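Two-arm kitchen bench: progress report to the Ondico Small Projects Fund

Prepared by Jocelyn Cormier, with build notes from Loïc Gautier
Bostora shared workshop, 2 January 2021
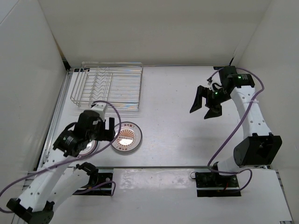

1. Where the project stands

The build is complete enough to work on every day. Both arms are mounted and powered, the enclosure walls are up, and we have started on the first of the tasks named in our application, which is putting a plate into a dish rack. The second task, taking the plate out again and handing it from one arm to the other, has not been started. We had hoped to be further into it by now. The delay came from the first set of base mounts, covered in section 3.

We are within budget overall, though the split between headings has changed. Section 5 gives the changes and asks for your agreement to one of them.

2. The enclosure

The application described an open bench. We changed this in September after working on an ordinary table in the main room for a few weeks. People walked past, the light from the windows moved across the surface through the day, and the position software lost the plate whenever someone stood behind it in a coloured jumper. Loïc suggested walls. The arms now work inside a white three-sided box with a pale grey floor, and the side walls slant inwards so that the arms can swing wide without striking them.

The floor is set lower than the front platform where the arms are fixed. This was partly for reach. With the bases level with the floor, the gripper came at the plate too steeply and tended to press down on it. Lowering the floor gave the wrist more room to turn. It did mean cutting the platform twice, as the first version left the far corners out of reach of the right arm.

The white surfaces have one drawback. A plain white plate is hard for the software to find against them. We tried several plates from the workshop kitchen and settled on one with a dark grey rim and an orange-red sunburst printed in the middle. The rim gives a clear edge and the pattern tells the software which way round the plate is. We know this makes the task easier than it would be in a real kitchen, and plain plates are on the list for the next period.

3. The arms

The arms came as part kits from Henare and were assembled in the workshop. The links are white with small holes through them, and the joints and grippers are black. Assembly took Loïc and one helper most of a month of evenings. The instructions were clear for the lower joints and poor for the wrist, where the order of the screws matters and is not given. Loïc has written his own sheet for the wrist and we have sent a copy to Henare.

The first base mounts were printed here. They held well enough with the arms still, but under load they flexed, and the gripper would stop in a slightly different place each time. We spent too long trying to correct this in software. In the end we replaced them with bought brackets and fixed these through the platform with screws. Repeat positioning improved straight away, and we should have made the change sooner. The lost time was nearly 11 days of workshop access, which is most of the slippage on the project.

Cabling is tidier than it was but is not finished. The purple leads were cut long so that no joint would pull on them, and the spare length has to go somewhere. At present it hangs in loops. On the left arm a loop passes over the plate area when the gripper is low, and on two occasions it touched the rack during a move. Nothing was damaged. We have ordered clips in the right size and will shorten the left lead once the final range of movement is settled.

4. The plate task

The sequence we are working on is as follows. The plate lies flat on the floor in front of the rack. The left arm takes it by the edge and tilts it up, the right arm steadies it if needed, and the plate is lowered between the wires.

The grip is the hard part. A plate lying flat leaves very little room for a finger underneath. Coming straight down on the rim works only if the gripper meets it at the correct height, and an error of a couple of millimetres means it either closes on air or pushes the plate away. Loïc has had better results by bringing the gripper in low from the left and letting one finger slide under the rim before closing.

In the last full session before the holiday we made 17 attempts. The plate was picked up in 11 of them and ended upright in the rack in 8. Of the three that were picked up but not placed, one was dropped a short way above the floor and the others caught on a wire and were stopped by hand. The plate did not break in any of these.

The rack is an ordinary wire one with zigzag dividers. It is light and slides if it is knocked, so a bad placement often spoils the next attempt as well. We have been putting it back by eye. The better answer is to fix it down, but we would like to keep it loose for as long as we can, as a rack on a draining board is not fixed either. We will decide this when the placing is more reliable.

The thin shiny wires are also difficult for the software to see. Reflections change as the arm moves and it sometimes reports a gap where there is a wire. For now we give it the rack position at the start of each session and do not ask it to look for the slots.

5. Spending

Spending to date is in line with the total awarded. Three items differ from the application.

The enclosure was not in the original costs. Most of the sheet material was left over from another member's job and we paid only for the part we had to buy in.

The bought base brackets were an extra cost. This was covered from the printing materials heading, which we no longer need in full.

The control computer cost less than expected. Skekel, who have the unit next door, were replacing theirs and sold us an old one. We ask for your agreement to move the saving to spare gripper fingers. The pads on the present fingers are wearing on the inside edge and we expect to get through more sets than we allowed for.

Receipts are held at the workshop and copies can be sent on request.

6. Safety and use of the space

Both arms can be stopped from a single switch at the front of the bench. Members who are not part of the project have been shown where it is. The arms are not run unless Jocelyn or Loïc is present, and the power is taken off at the wall at the end of each session.

One member raised the noise of the fans in the evenings. We have agreed to finish by nine on nights when the sewing group is in.

7. Next period

Fit the cable clips and shorten the left lead.
Replace the gripper finger pads and note how long each set lasts.
Repeat the plate task with the plate starting from different positions on the floor.
Try at least one plain plate and one smaller plate.
Begin work on removing the plate from the rack.
Open the workshop for one evening so that members can see the arms running, as promised in the application.

The handover between the two arms will probably fall in the period after that. If the removal task goes more quickly than the placing task did, we will bring it forward and let you know by email.

Jocelyn Cormier
Project lead, Bostora shared workshop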